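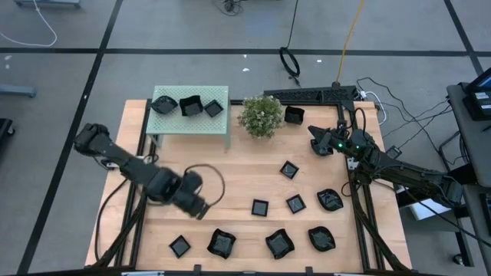

Black dishes, square and wavy, with the green shelf and the little plant at the back.

I have been thinking about small dishes far more than any grown woman should, and this month you're all coming along with me!

It started in August, when I opened the cupboard over the kettle to find something to put olives in and a stack of ramekins came down on the worktop. Only one broke, but it was enough. Out came everything, and I had a proper look at what I owned. Glass ones from puddings we ate years ago, a saucer with no cup, three things shaped like leaves. I kept the saucer (it was my gran's) and took the rest to the charity shop in a Prendura box.

What I wanted was one colour, two shapes, and that was going to be it. Black won because food looks so good on it. Put a spoonful of hummus in a black dish and it looks as if you made an effort. Same with radishes, and with those pink pickled onions I keep going on about.

The square ones have a raised flat rim, so they're easy to pick up when your fingers are oily, and I like them for salt, chilli flakes, a bit of soy. The bowls have a wavy edge, almost like a flower, and they get the nuts and the crisps. I did wonder whether the two would look odd side by side. They don't, I promise, and I've stopped trying to match them up when I lay the table. Scatter them about and let people reach!

Now, the shelf. I nearly didn't bother with it, and it's become my favourite bit. It's a pale green one with slim legs and holes in the top, and it gets a few things up off the wood so there's room for elbows. Bread knife and napkins can live underneath. Nkechi Abubakar, who many of you will know from the supper swap, has one at home with her spices on it, and she warned me that salt goes straight through the holes. She's right, it does. I put the salt on the table now.

A word on plants, as a few of you asked after last time. Keep it small and keep it towards the back. I had a great big fern in the middle once and spent a whole dinner talking to my brother-in-law through the leaves. Something low with tiny flowers is plenty.

Washing up: black shows every bit of limescale round here, so dry them by hand with a proper cotton cloth. I've given up leaving mine on the rack overnight. If you've already got a chalky ring, a splash of white vinegar in warm water shifts it, then rinse well.

Next month I'm doing jugs, so if you have one you love (or one you can't stand and can't get rid of), write and tell me about it. I've had 16 letters about teapots so far and I'm still working my way through them with a biscuit.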